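# Kvaran two-arm bench kit: review after 200 hours

I bought the Kvaran bench kit in the spring for small pick-and-place work and for trying out two-handed handling routines. It has now done 200 hours of powered running. Most of what follows concerns a fault in the left arm at hour 61, because that fault changed what I think of the kit and how I now run it.

## What you get

The kit comes as two arms, two parallel grippers, a wrist camera for each arm, a power supply and a set of brackets. The control software is called Famum and runs on an ordinary desktop machine. The enclosure is not included. I used an aluminium-post one from Finside, which needed no drilling.

Assembly took an afternoon. The printed manual is clear on the mechanical side and thin on the electrical side. Torque values are given for every bolt on the shoulder and none for the cable clamps, an omission that turned out to matter.

Calibration is done one joint at a time and must be repeated whenever a gripper is removed. Allow twenty minutes per arm. Famum saves the result without asking for a name and will overwrite the previous file, so copy the old one somewhere first.

## Normal running

With both arms healthy, the kit is good for the money. Motion is smooth at half speed and acceptable at three-quarters. At full speed the elbow rings slightly when it stops, and I would not use it for anything that needs accurate placement.

My standard test is pen sorting. Pens and markers are put down at random angles between the grippers, and the arms have to pick each one up, turn it and pass it across. It is a useful test because it makes both wrists rotate a long way while the grippers are close together. The markers also roll if touched badly, so poor calibration shows up quickly. 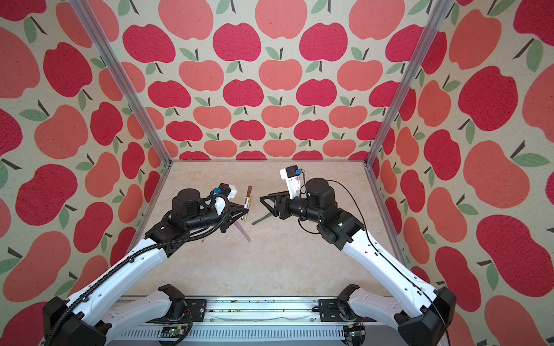
*Pen sorting: both grippers over the floor of the cell, cable runs following each arm back to its base.*

I logged 1336 transfers before the fault. The failures in that period were ordinary ones: a pen squeezed out of the fingers, a marker nudged out of reach, one lost camera connection cured by reseating the plug.

## The fault

During a transfer, the left wrist stopped reporting its position. The software carried on with the last value it had received. The motor was still powered and still being told to correct an error that, as far as the controller could tell, never got any smaller. The wrist turned steadily until the left gripper met the right one.

Famum has a collision check, but it works from reported joint positions. The reported position was frozen, so the check saw two grippers a safe distance apart. The current limit did trip in the end, after 3000 milliseconds of stalled contact. By then one of the left fingers had bent and the right gripper had shifted on its mount. I had reached the stop button at nearly the same moment, and I can't claim it made much difference.

No one was hurt. The same fault with a hand in the cell would have been a different matter. The arms are small, but a stalled wrist pinches hard enough to bruise, and three seconds is a long time to be held by it.

## Cause

The wrist signal cable had broken internally, close to the clamp. The outer sleeve looked sound. I found the break by putting a meter across the line and flexing the cable by hand a few centimetres at a time - the reading dropped out at one spot and came back when the cable was straightened.

The clamp had been done up too tightly, by me, with no figure in the manual to work to. It left no free movement at the point where the cable bends most. The slack further along was generous and of no help.

## What Kvaran said

Support replied within two days and sent a new cable and finger free of charge. They also gave me a clamp torque, which should be in the manual. On the software they were less helpful. Holding the last known position is described as intended behaviour, to ride out short dropouts. There is a timeout setting, but it is switched off as supplied and sits three menus down under "Bus options".

## Changes I have made

- Position timeout switched on and set to 500 milliseconds, with motor power cut on expiry.
- Stall current limit lowered by a third. Pens do not need more.
- Both wrist clamps reset to the figure from support.
- Stop button moved from behind the monitor to the front edge of the bench.
- Wrist cables meter-tested once a month, with the joint turned through its full range.

I tested the timeout by unplugging the left wrist signal at low speed with the cell clear. Power was cut as expected, and the arm sagged onto the floor of the enclosure. Do this with nothing fragile underneath, as there are no brakes on any joint.

The timeout has tripped twice since, both times on the right arm and both times during calibration. I have not found the reason. The cable tests clean.

## Verdict

Mechanically the kit is sound, and spare parts are cheap. The default settings are not acceptable for a machine people will lean over. I would buy it again and change the timeout before the first powered move. I would not put it in a classroom until Kvaran ships it with that setting on.

Three out of five. Price as tested included the second camera but not the Brallevden finger pads, which I fitted after the repair and which grip round pens noticeably better than the originals.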